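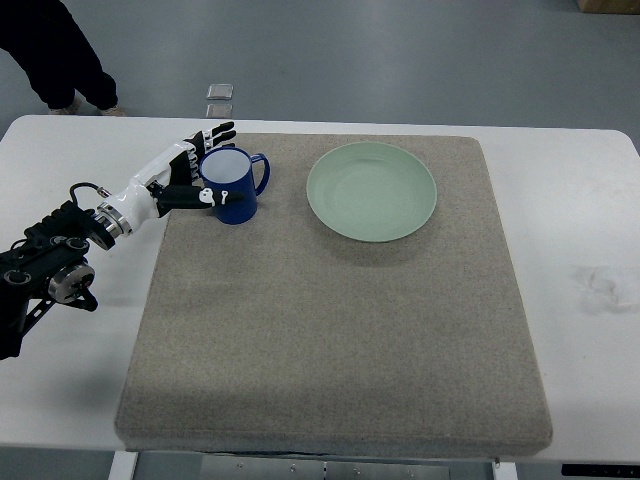 The club's robotic hand at the blue mug, with the plate set out beside it on the mat. Photo: Nimal Fakir

The mug has to be picked up, moved over to the plate and put down on it, standing up. A person does this in about two seconds without looking. The Elgate College robotics club has given most of a school year to it.

The club meets in a ground floor room of the Harkby building, between a print shop and a storage area for chairs. It has 62 names on the mailing list and far fewer people on any given night. Most are second-year engineering students. Two study nursing, and one is a furniture design major who came to a meeting with a roommate and stayed.

Their goal is the Griten Table Challenge, a student contest held each April. Teams are given a table, a set of ordinary kitchen items and a list of tasks. The hand must do each task with no one touching the controls. There are 255 points available. Last year Elgate scored 40 and came in second to last.

"We spent the whole fall on the arm and almost nothing on the hand," said Nimal Fakir, the club president. "Then we got there and the arm went exactly where we told it to go, and the fingers closed on air."

This year the order was reversed. The arm was left mostly alone and the fall term went to grasping. Members split into small groups, each with one item. The mug group is the largest and, by general agreement, the one with the hardest job.

A mug can be held in more than one way. The hand can go for the handle, which is how most people would do it, or it can wrap around the body of the cup. Going for the handle means getting fingers through a narrow loop, and the hand's fingers are thick for that. The club tried it for five weeks before giving it up. They now turn the handle away and come in from the other side, thumb across the front and fingers past the rim.

The thumb is where most of the trouble comes from. If it arrives early it pushes the mug before the fingers are in place. If it arrives late the fingers tip the mug over toward the plate. The group keeps a log of every attempt in a shared spreadsheet, and the column for notes is full of short entries such as "thumb first," "slid," "tipped right" and "no idea."

Glazed cups are slippery as well, and the finger segments do not have much grip on them. One member suggested wrapping the mug in tape. The rules do not allow it. Another suggested gluing strips of rubber to the fingers, which the rules do allow, and the club is still arguing about it. The strips help with the mug and get in the way with the fork.

The mat was an easier decision. On the bare tabletop a bumped mug would skate. The contest lets each team bring its own work surface up to a certain thickness, and the club settled on a gray one with a felt-like cover. It also takes some of the force when the hand comes down too low, and early in the term the hand came down too low a lot.

Practice runs follow a routine. One student places the items. Another reads the settings aloud from a laptop and a third writes them down. Someone stands back behind the table to watch from the far side, where the fingers are easier to judge. Then everyone keeps their hands to themselves until the arm has gone back to its starting position. New members are taught that part before anything else.

The club's adviser, a lecturer in the mechanical engineering department, comes by every other week. The students are expected to handle the budget and repairs on their own. The largest cost this year was a replacement motor, paid for with a grant from Begum, a local machine shop that has supported the club for 8 years. The shop also lets members use its drill press in the evenings.

Attendance has changed since the fall. Back then a meeting might be 20 minutes of work and an hour of talk about what to build next. The spreadsheet put an end to some of that. Members who could not follow the programming found that they could run trials, and a few of them now know the hand's habits better than the people who wrote the code for it. The furniture design student, for one, worked out that starting the wrist a little higher kept the little finger from catching on the rim.

At the meeting on 03/09/2020 the mug group reported that it would keep the current approach and work only on thumb timing until the contest. The plate group asked for more time on the table. The fork group asked again about the rubber strips, and a vote was put off to the next meeting.

Fakir would not give a target score. He said he wants the mug task finished first, and after that the team will look at how many of the others it can reach.

The club is open to students in any major. No experience is needed, and new members usually start by keeping the log.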